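Trerkano Blossom Records: README

Print this page | E-mail this page

What this is

A set of flowering dates for old apple trees in 2 orchards, Trerkano and Plavuton, copied out from the notebooks kept in the orchard sheds and put into plain tables that anybody can open. It has 3,476 rows covering 108 trees, and I think it's one of the loveliest little piles of data you could hope to spend an evening with. Every row is a person standing under a tree with a pencil, deciding whether a bud had gone pink yet.

The trees stand on two sides of the same valley. Trerkano faces south and gets the sun early. Plavuton lies lower, holds its mist until mid-morning, and nearly always flowers later (not always! there are a few springs where the two swap over and I would love somebody to work out why). Most of the trees are cookers and cider sorts, with a scattering of eaters planted near the gates.

Last updated 9th March, before this year's blossom.

What's in the folder

There are 4 files, all comma-separated, all UTF-8.

trees.csv — one row per tree, with its tag, orchard, row in the orchard, variety as written in the notebook, variety as we now believe it to be, and rootstock if known. "Unknown" is a perfectly good answer and appears often.

blossom.csv — the big one. Tag, year, stage, day of year, and the notebook page it came from.

weather.csv — short daily notes on frost, wind and rain for the weeks either side of flowering. Words only. There was never a proper thermometer at either orchard, so please don't go looking for temperatures.

remarks.csv — everything that wouldn't fit in a column. Bees, broken branches, the spring the sheep got in, a complaint about the gate that runs on for several years. Do read this one, even if you only came for the dates.

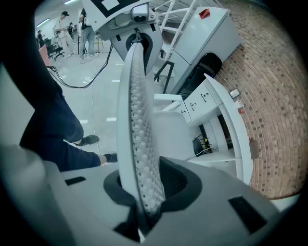
White finger with raised bumps, close up.

The stages

The notebooks use local names for the stages and we have kept them, with a code beside each so the rows can be sorted.

Mouse-ear (code ME): the first small leaves are showing round the bud.
Green cluster (GC): flower buds visible, all still green.
Pink (PK): colour showing on most of the cluster.
King (KG): the middle flower is open and the ones round it are still shut.
Full (FL): most of the tree is open.
Drop (DR): petals coming down.

King is the stage I'd trust most. It's easy to see, it happens quickly and the note-keepers plainly enjoyed catching it. Full is the woolliest, especially on tall trees where the top opens well before the shaded side. If you only want one date per tree per year, use KG and fall back on PK where it's missing.

How it was copied

The notebooks were photographed page by page and typed up with Jafri, the small form-filling tool we also use for the harvest sheets. Each page was typed twice on separate days and the two versions compared. Where they disagreed, the page was looked at again under a good lamp, and if it still couldn't be settled the row has a "q" in the last column. Please keep that column if you pass the data on.

Handwriting was the main trouble, and sevens and ones above all. One notebook has them so alike that the only way to tell was by looking at what the neighbouring trees were up to. Those rows carry the letter "n" in place of "q", and you should leave them out of any work that compares one tree with the next, or you'll be finding a pattern that we put there. 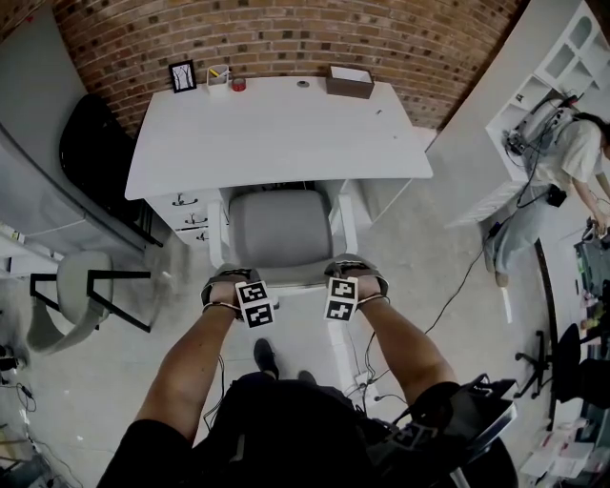 The other trouble was tags. Trees were retagged when the Plavuton hedge was moved, and for a while old and new numbers were both in use, sometimes on the same page. We've matched them through the planting plan and the order in which people seem to have walked the rows. The old tag is kept in its own column. A tree that died and was replanted gets a new tag with an "r" on the end, so a run of dates never jumps from an old tree to a young one without telling you.

Gaps

Some years are thin. Wet springs have fewer notes than dry ones, which I can quite understand, and the far rows at Trerkano were visited less than the rows by the track. A missing date doesn't mean a tree failed to flower. Where the notebook says outright that there was no blossom, the stage is given as NB, and those are worth a look in their own right. Several of the old cider trees flower heavily one year and hardly at all the next, and you can see the rhythm running right down the column — it's gorgeous once it's plotted.

Variety names are as tangled as you'd expect. Cluder, for one, is both a village and an apple, and in at least one notebook it's also used for any big green cooker whose proper name had been forgotten. We've only filled in the "believed" column where the fruit has been looked at in hand in November, when the late keepers are properly ripe and much easier to tell apart.

What you might do with it

Whatever you like, really. It suits school projects on averages and spread very well, as the numbers are small and the story behind them is easy to picture. It would be good for anybody choosing trees that need to flower together for pollination. You could compare the two sides of the valley, or see how often a frost note lands on a King week. Somebody has already made a wall chart from it with a strip of colour for each year, and it's a joy.

It's less suited to big claims about climate. Two orchards in one valley is a very small place, and the people looking changed over the years, as did how often they went.
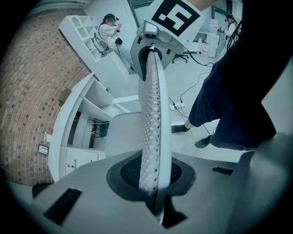 One reader wrote to say that day of year was a nuisance for anyone working by hand, and could we please add an ordinary date as well, with leap years already sorted out. Quite right too, and the next version will have it in a column called date_plain. The same message pointed out that several DR rows fall before the FL row for the same tree. We've checked them against the pages and they are copied correctly, so either the petals came off in a gale or the wrong tree was written down. They're left as they stand.

Using and sharing

Free to use, copy and change. Please say it came from the Trerkano Blossom Records and mention the date of the version you used. If you fix something, send it back! Corrections go in a plain text file with the tag, the year, what we have and what you think it should be. Page scans can be sent for any row you're unsure of; ask by notebook page, as the scans are filed that way and can't be searched by tag.

Still to do: the harvest sheets, the pear trees along the Plavuton lane, and a notebook with a water stain through most of April that we haven't been brave enough to start.

Print this page | E-mail this page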